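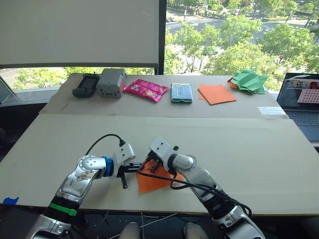 Paper is the wrong test for a packing cell, according to Biljana Radonjić, because anything that can hold a sheet without tearing it will be oversold as able to hold everything. She made the point on the coach to Tenura's open day on 16th October, and I kept it in mind for most of the morning.

Tenura is offering Cosia as a two-arm bench package: arms, two-finger grippers, controller and a year of remote support. The folding task is one of the routines supplied with it. Both arms work on the same sheet, which makes it a fair check on coordination, as any mismatch in speed or position goes straight into the paper. The sales engineer put the closing force at the lowest setting and left it there.

Changing from one routine to another is done from the controller menu. Tenura quotes 60 seconds for this. I did not time it. Teaching a new routine takes longer, and the figure given was around 300 repetitions for a soft item, fewer for a rigid one.

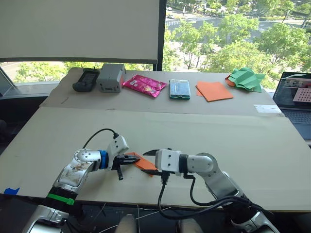 Cable routing deserves more attention than the brochure gives it. The gripper leads run outside the arm, and on a bench shared with other equipment I would want them clipped back before the first shift. Tenura sells a sleeve kit as an extra – part 163 in the price list – and I think it should be included.

The Flitico software was shown after lunch. Logging is clear and exports to a plain text file. The fault messages are less good: two of them gave a code with no explanation, and the manual had to be fetched.

Perić, who supply our present feeders, have not confirmed that their output signal will work with the Cosia controller. I have asked for this in writing. Delivery is quoted for February if the order is placed this month.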